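**Noro two-arm teaching kit** / last edit 4/8/23, prices further down

Kit for showing a two-arm setup a task by hand, or driving it from the leader handles. Built and shipped from our shop in Sestthorpe. If you already own arms, get the handles-only version, same software, same cables.

## What it does

You do the job, the arms do it with you, everything gets written down: joint angles, gripper opening, camera, your button presses. Later you train on it with whatever you use. We don't sell the training side. Export is plain folders, one per run.

Two ways to show a task:

- **By hand.** Hold the wrist button, arm goes slack, move it where you want. Good for slow stuff and single poses. Your own hands end up in the camera view, so plan for that.
- **Remote.** Sit at the leader handles, arms follow. Better for anything with both grippers at once. Takes an afternoon to get decent at it.

You can switch in the middle of a run. The log marks where you switched.

## In the box

- 2 leader handles with trigger and thumb button
- table clamps, handle side only
- control box (Tutent board, fan is loud, sorry)
- cable set, incl. the long gripper leads
- foot pedal: tap to start a run, tap to end, hold to throw it away
- head camera bracket, camera NOT included
- printed quick start, one sheet

Arms and grippers ordered separately. Ask before you order if yours are an older series, firmware matters.

## Prices

| Item | Price |
|---|---|
| Full kit | $3,413 |
| Handles only, no control box | $1,559 |
| Setup visit, one day | $400 |

Shipping extra. Schools write us first, there is a different form.

## Before you buy

Needs a wired network port near the table. Wifi works for the demo screen, not for driving the arms, you will get lag and then you'll get mad at us.

Force feedback is light. You'll feel a hard stop, you won't feel a soft squeeze. Watch the gripper, don't trust your fingers.

No height limit on the handles but tall people like them clamped lower. Standing works too, sitting is better past the first hour.

Nørgaard handles fit the same clamps. Their software does not read our logs, we've tried.

## Picking a first task

Start with one arm and one object that can't break. Then add the second arm. Most people jump straight to small parts and give up, big awkward things are a better teacher. Furniture is great for this: lots of edges to grab, and you have to think about where each arm sits before you close anything.

Rough order that works for us:

1. Reach and touch, no grip.
2. Grip one edge and hold. Let go. Repeat until it's boring.
3. Bring the second gripper in next to the first without bumping. Upside-down chair is our usual pick, one gripper on the seat edge and the other by a leg. Keep the gripper leads on the outside of the arms or arched well over them, with slack for the wrist to turn. 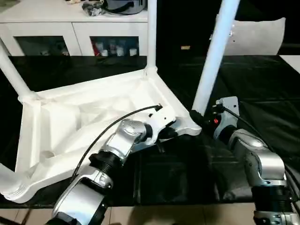 4. Lift a little, both arms, set it back down in the same spot.
5. Turn the object. Expect bad runs, throw them away with the pedal.

Cover the table with something dark if your object is white. The edges show up better for the camera. Tape the cover down or it wanders.

## Recording tips

- Reset the object by hand between runs and move it a bit each time. Same exact spot every run = arms that only know that spot.
- Pause half a second before closing a gripper. Makes the log way easier to cut later.
- Don't fix a mistake by yanking. Back up slow, or end the run.
- Label runs the same day. You will not remember.
- Swap operators now and then if you have more than one, everybody has thier own habits.

## Spares and returns

Triggers wear out first, sold as a pair. Pedal cable next. Both are on the spares page with the clamps and the gripper leads.

Returns within the month if the seal on the control box is on. Handles can come back opened, just wipe them please. Next batch of control boxes ships in November, handles are in stock now. Order form is on the contact page, put the arm model in the notes feild or we have to write back and ask.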